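Less stuff, more talk about stuff

I gave up on the decluttering challenge in March, and several people have asked me why, so I am going to set it down once and then stop going on about it.

For those who missed it, the challenge is the one from the Flokier newsletter. You get rid of one thing on the first day, two on the second, and so on until you have either run out of days or run out of patience. My sister-in-law signed the whole family up. I went along with it because I do own too much and because saying no to her takes longer than doing the thing.

My first complaint is with the numbers. The newsletter says the typical home contains 3,000 things that are "not in active use". I wrote and asked where that came from. The reply thanked me for being on the journey. I wrote again and was told it was "widely accepted", which I take to mean somebody made it up and somebody else copied it out. Is a box of drawing pins one thing or 500? Is a pair of socks two? You would think this would matter to people who have built a whole method on adding up, but I looked through the help pages and it isn't there.

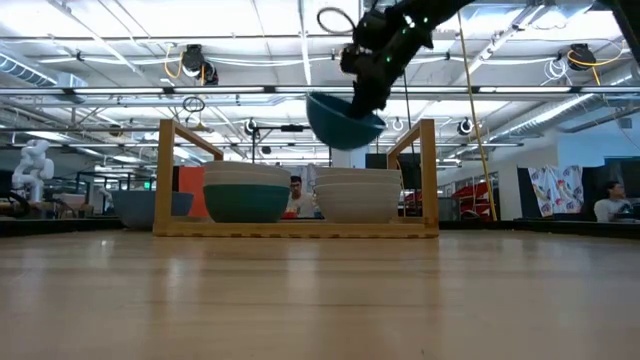

By the end of the second week I had a spreadsheet, which should have been a warning. It said I had parted with 147 items. I felt very pleased with myself until I read down the list and saw what was on it. Dead biros. Instruction leaflets for a radio I no longer have. Eleven lines were takeaway menus. I had spent two weeks putting out the rubbish and giving myself marks for it.

Meanwhile the things that really take up room, the exercise bike and my father's encyclopaedias, hadn't moved an inch. The method has nothing to say about them. One bike counts the same as one biro, so of course you go for the biro.

Then there is the question you are meant to ask of each object, which is whether it serves the person you are becoming. I haven't the faintest idea who I am becoming. Someone with worse knees, I should think. I tried asking it of the potato peeler and got nowhere.

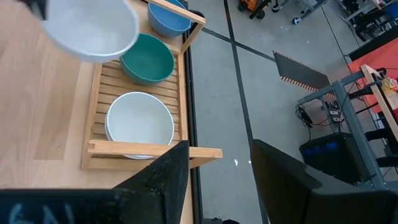
The other thing I can't swallow is the rule about duplicates. According to Flokier, you keep one of each kitchen item per person and let the rest go, and you will never miss them. I live alone most of the time, so that would leave me with one plate, one mug and one fork, and a visitor would have to wait for me to finish. It also pretends that a spare takes up as much space as the first one did, when any fool can see that it doesn't. A bowl sits in a bowl. There's a white one in the wooden rack in that photo with what looks like another dish tucked in under it, and the pair of them need hardly more room than one would. If I threw out the lower one I would gain a finger's width of air. Saucepans are a different matter, I grant you, on account of the handles.

Peadar Ó Súilleabháin, who has read this blog longer than is good for him, wrote to say I was missing the point and that the method is about attention and the objects are only a way in. Maybe so. But I notice that the attention keeps getting steered towards the shop. Once you have cleared a shelf you are told to "honour" it with a Brarner storage box, and the boxes come in sets. I priced up enough of them for my spare room and it came to £231 before delivery. For boxes! To hold the things I was supposed to have got rid of!
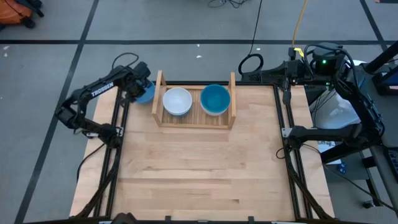

My sister-in-law finished the challenge, I should say in fairness, and her hall looks very nice. She has also bought a new coat stand, two baskets and a bench since then, so I would want to look again in a year before calling it a success. My brother says he can't find the torch.

I did get one good thing out of it. While hunting for items to pad out day nine I found the missing key to the back gate, in a tin of foreign coins, and the gate now locks. The tin went back on the shelf with the coins in it. I dare say it doesn't serve the person I am becoming, but I like the tin.

The encyclopaedias are still here if anybody wants them - all but the volume covering M, which went to a neighbour years ago and never came home. You would have to collect.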